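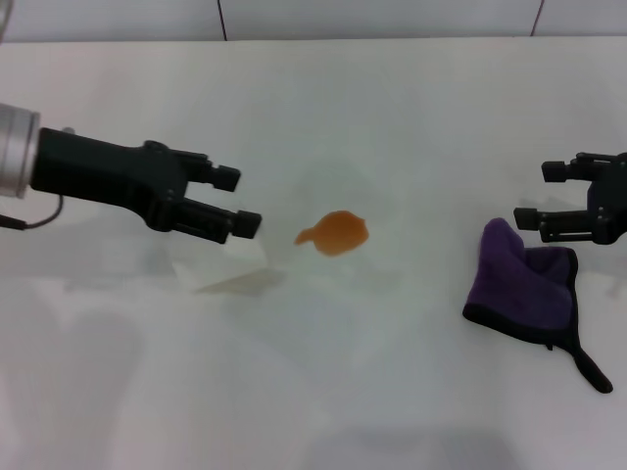
1. Introduction

This report presents the findings of a student project on the use of shared study tables in the Groston campus library. The work was carried out by Shuzhen Jin, Weidong Tian and Lingyun Jiang under the supervision of Chepkoech Shemweta. Its purpose was to learn how students choose a seat and how long they keep it during the weeks before final examinations.

The library reopened its second floor in January with new table layouts. Staff had received complaints that large tables were occupied by one or two persons while others looked for a place to sit. The library office asked for evidence before making any further purchases.

2. Method

Two sources were used. The first was the door counter on the second floor, which recorded 3,026 entries during the observation period. The second was a paper questionnaire handed out at the service desk. Of 300 forms distributed, 100 were returned complete. Incomplete forms were set aside and are not included in the results.

Seating was noted on printed floor plans over seven days. Names were not recorded, and group study rooms were left out of the study -- they are booked through a separate system.
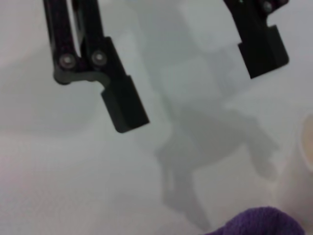

Figure 2. Plain white surface, seen from above.

3. Results

Most respondents stated that they preferred a seat at the end of a table. Access to a power outlet was the reason given most often, followed by distance from the entrance. Table size was seldom mentioned. Students who came alone tended to leave an empty chair between themselves and the next person, even when the floor was busy.

Bags and coats left on chairs were a frequent source of comment. Several respondents asked for a posted time limit on unattended seats.

4. Limitations

The questionnaire reached only those who stopped at the service desk. Evening users are therefore likely to be underrepresented. The door counter does not separate new visitors from those returning after a break.

5. Recommendations

The project group recommends that additional outlets be installed along the north wall and that a rule on unattended seats be tested for one term. The purchase of smaller tables should be postponed until the test has been reviewed.

The group thanks Lihua Meng for reading the draft.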